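설명서를 읽는 사람은 어디에 있는가

작년 겨울에 전기 주전자를 하나 샀다. 브랜드는 Lumico라고 했고, 상자 안에는 주전자와 받침, 그리고 주전자보다 부피감이 있는 설명서가 들어 있었다. 열여섯 개 언어로 된 종이 뭉치였다. 한국어는 뒤에서 세 번째, 핀란드어와 헝가리어 사이에 끼어 있었다. 나는 그 여덟 쪽을 다 읽었다. 읽고 나서 알게 된 것은 주전자를 욕조에서 쓰면 안 된다는 것, 주전자로 생선을 삶으면 안 된다는 것, 그리고 주전자를 '의도된 목적 이외의 목적으로 의도하지 말 것'이었다. 마지막 문장은 지금도 가끔 생각난다. 의도하지 않기로 의도하는 일은 꽤 어려운 수행이다.

물을 얼마나 부어야 하는지는 나와 있지 않았다. 주전자 옆면에 눈금이 있으니 알아서 하라는 뜻일 것이다. 나는 알아서 했다. 사람들은 대체로 알아서 한다. 그래서 설명서라는 글은 세상에서 가장 많이 인쇄되고 가장 덜 읽히는 산문이 되었다. 시집이 안 팔린다고 한탄하는 시인들은 설명서 필자들을 한번 생각해 주었으면 한다. 그쪽은 강제로 끼워 주는데도 안 읽는다.

나는 설명서를 읽는 쪽의 인간이다. 자랑은 아니다. 식당에 가면 원산지 표시판을 끝까지 읽고, 엘리베이터에서는 검사 합격증을 읽는다. 부엌 서랍 하나는 설명서 전용이고, 그중 절반은 이미 집에 없는 물건의 것이다. 죽은 믹서의 설명서, 이사하면서 두고 온 가스레인지의 설명서. 버리려고 꺼냈다가 '문제 해결' 표를 읽다 보면 한 시간이 간다. '작동하지 않는다 — 전원이 연결되어 있는지 확인하십시오.' 이 문답은 어떤 물건의 설명서에도 있다. 종교로 치면 주기도문쯤 된다.

예전 설명서가 더 좋았다는 말을 하려는 것은 아니다. 예전 설명서도 이상했다. 부모님 댁에 있던 전축의 설명서는 '귀하께서 본 제품을 선택하여 주신 탁월한 안목에'로 시작했는데, 그 전축은 경품으로 받은 것이었다. 그래도 거기에는 적어도 글을 쓴 사람이 있었다. 회로도가 접혀 들어 있었고, 바늘을 가는 법이 두 쪽에 걸쳐 나와 있었고, 어느 대목에서는 필자가 흥이 나서 '이때 들리는 가벼운 잡음은 고장이 아니오니 즐기셔도 무방합니다'라고 써 놓았다. 나는 이 문장을 좋아한다. 잡음을 즐겨도 된다고 허락해 주는 회사는 그 뒤로 만나지 못했다.

요즘 설명서는 둘로 갈라졌다. 하나는 경고문이다. 앞의 주전자가 그렇다. 읽히려고 쓴 글이 아니고, 나중에 누군가 주전자로 생선을 삶다가 다쳤을 때 법정에서 펼쳐 보이려고 쓴 글이다. 독자는 내가 아니라 판사다. 나는 판사에게 갈 편지를 어깨너머로 읽고 있는 셈인데, 그렇다면 문장이 딱딱한 것도 이해가 간다.

다른 하나는 글이 아예 없는 그림책이다. 눈도 머리카락도 없는 둥근 사람이 나와서, 혼자 들면 울상이고 둘이 들면 웃는다. 번역할 필요가 없으니 열여섯 개 언어가 한꺼번에 해결된다. 그런데 이 둥근 사람은 이유를 말하는 법이 없다. 왜 이 나사를 끝까지 조이지 말라는 것인지, 왜 이 구멍은 그냥 두라는 것인지. 가위표가 있고, 가위표 위에 다시 느낌표가 있다. 나는 Skeltasard라는 이름의 선반을 조립하면서 4번 그림과 5번 그림 사이에서 오후를 다 보냈다. 4번에서는 판이 세 장이었는데 5번에서는 선반이 서 있었다. 창세기도 이보다는 중간 과정을 자세히 적었다.

선반은 결국 섰다. 나사가 두 개 남았고, 그 나사도 서랍에 있다.

물론 종이가 사라지는 중이라는 것도 안다. 최근에 산 Voß 청소기에는 설명서 대신 명함만 한 종이에 정사각형 무늬가 찍혀 있었다. 전화기로 무늬를 비추면 홈페이지가 열리고, 홈페이지는 국가를 고르라고 하고, 국가를 고르면 쿠키에 동의하라고 하고, 동의하면 모델명을 넣으라고 한다. 모델명은 청소기 바닥에 있다. 청소기를 뒤집는다. 먼지가 쏟아진다. 그렇게 해서 열린 문서의 첫 줄은 '사용 전에 본 설명서를 반드시 읽으십시오'였다. 이미 먼지가 쏟아진 다음이었으니, 사용 전이라고 하기는 곤란했다.

회사들은 종이를 아끼기 위해서라고 한다. 좋은 일이다. 다만 같은 상자에 스티로폼 네 덩어리와 보증 연장 상품 전단이 들어 있었다는 점은 적어 둔다. 아낄 수 있는 종이가 있고 아낄 수 없는 종이가 있는 모양이다.
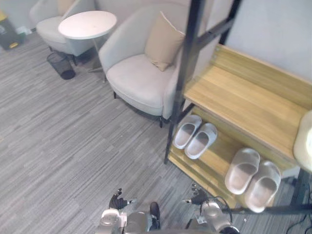
고객센터라는 구술 문학

설명서가 빈약해진 자리는 전화 상담이 메운다고들 한다. 메운다는 말이 맞는지는 모르겠다. 나는 공기청정기의 파란 불이 무슨 뜻인지 물어보려고 Asine 고객센터에 전화를 건 적이 있다. 기계음이 대기 인원이 54명이라고 알려 주었다. 쉰네 명이 같은 시각에 저마다의 불빛을 바라보며 전화기를 들고 있다고 생각하니 약간 위로가 되었다. 연결된 상담원은 친절했고, 잠시만 기다려 달라고 한 뒤 종이 넘기는 소리를 냈다. 분명히 종이였다. 설명서는 사라지지 않고 그쪽에 가 있었던 것이다.

파란 불은 정상이라는 뜻이었다. 나는 정상이면 왜 불을 켜느냐고 묻고 싶었지만 뒤에 쉰세 명이 있었다.

이런 구술 전통에도 장점은 있다. 듣는 사람이 되물을 수 있다는 점이다. 그러나 전화로 들은 설명은 서랍에 넣을 수 없다. 석 달 뒤에 불이 주황색이 되었을 때 나는 다시 줄을 섰고, 이번에는 다른 상담원이 다른 설명을 했다. 호메로스도 판본마다 조금씩 다르다고 하니 그러려니 했다.

동영상을 보면 되지 않느냐는 사람도 있다. 본다. 필터를 빼는 데 필요한 정보는 '왼쪽으로 돌린다'인데, 영상은 9분이고 그중 처음 2분은 인사와 구독 부탁이다. 글이라면 세 번째 줄로 눈을 옮기면 된다. 영상에서는 엄지로 막대를 문지르다가 왼쪽으로 돌리는 장면을 지나치고, 다시 돌아가면 또 인사를 받는다. 나는 그분과 네 번 인사했다. 이웃보다 자주 한 셈이다.

그래도 누군가는 쓴다

내가 바라는 것은 소박하다. 물건을 한 번이라도 써 본 사람이, 그 물건을 처음 보는 사람에게 쓰는 글. 문장 끝에 마침표가 있고, '적절히'라는 부사를 쓰기 전에 한 번 망설인 글이면 된다. '적절히 조이십시오'라는 문장은 내가 적절한 정도를 알고 있다고 전제하는데, 그걸 알았다면 설명서를 펴지 않았을 것이다.

드물지만 그런 글을 만날 때가 있다. 지난 5월에 동네 철물점에서 산 문풍지 뒷면에는 손바닥만 한 설명이 붙어 있었다. '붙이기 전에 마른걸레로 두 번 닦으세요. 한 번은 먼지, 한 번은 마음.' 마음 부분은 좀 과하다고 본다. 하지만 걸레로 두 번 닦았다. 900원짜리 문풍지가 시키는 대로 두 번 닦으면서, 이 문장을 쓴 사람은 문풍지를 여러 번 실패해 봤을 것이라고 생각했다.

그 포장지도 서랍에 넣었다. 요즘은 서랍이 잘 안 닫힌다. 서랍 레일의 설명서를 찾아보았는데, 서랍 안쪽 깊은 곳에 있는 것 같다.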